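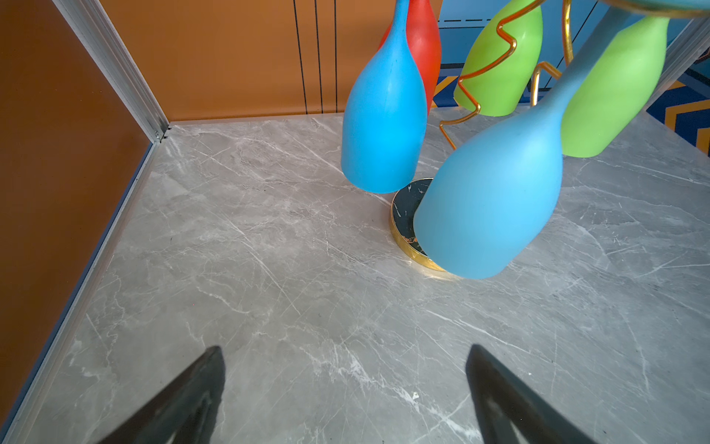
¿Debe figurar en el registro un intento que se interrumpe antes de que la pinza llegue a cerrarse? Debe figurar siempre, con el mismo número correlativo que le habría correspondido de haberse completado y con el motivo de la interrupción en el campo de observaciones.

La cuestión se planteó de nuevo en la revisión interna de marzo y motiva esta entrada. Las normas de Sorkora para las tareas de agarre con objetos frágiles o inestables se redactaron cuando las series eran cortas, y algunos de sus apartados admitían más de una lectura. Expongo a continuación el criterio que aplicamos, a título personal y sin perjuicio del texto oficial.

Sobre la preparación de la superficie

La superficie de trabajo se despeja antes de cada serie y solo permanecen en ella los objetos previstos en la ficha. Cuando el objeto consta de un soporte y varias piezas suspendidas, como ocurre con un botellero decorativo de alambre dorado y botellas de colores mate, la ficha debe tratar el conjunto y cada pieza por separado. Una misma ficha para todo el conjunto fue práctica habitual durante un tiempo y dio lugar a registros imposibles de comparar. Si dos piezas comparten color, se identifican por su posición respecto a la base del soporte.

Sobre la posición de partida

La pinza inicia cada intento abierta y sin contacto con el objeto ni con la superficie. El operador confirma esta condición de viva voz. Itziar Peñalver propuso sustituir la confirmación oral por una casilla en el formulario; la propuesta se desestimó, a mi juicio con acierto, aunque reconozco que la casilla deja constancia escrita y la voz no. Queda pendiente estudiar si conviene exigir ambas.

Sobre los límites de la serie

Una serie comprende 31 intentos. Concluida esta, se detiene el equipo y se revisan las puntas de los dedos antes de autorizar la siguiente. La campaña actual tiene un objetivo de 1000 intentos y lleva registrados 261, de los cuales seis fueron interrumpidos por el operador. Esos seis son precisamente los que alguien había omitido en la primera versión de la hoja, y hubo que reconstruirlos a partir de las notas de Yaw Laryea.

Sobre la intervención manual

Ninguna persona introduce la mano en la celda mientras el brazo tenga el accionamiento habilitado. La norma no contempla excepciones por velocidad reducida. Martti Karppinen sostiene que el modo lento debería bastar para recolocar una pieza ligera – argumento que he escuchado también en otros talleres – pero la redacción vigente es inequívoca y así debe aplicarse.

Sobre las modificaciones

Todo cambio en la disposición de los objetos obliga a abrir una serie nueva. Girar el soporte se considera un cambio. Desplazarlo para limpiar la superficie también, aun cuando se devuelva después al mismo lugar. Los fondos y paneles laterales se rigen por el anexo de entorno, cuya revisión corresponde a Nhyira Abubakari y que no comento en esta entrada.

Las observaciones al borrador pueden remitirse a Ama Bonsu hasta el cierre de marzo, con indicación del apartado al que se refieren.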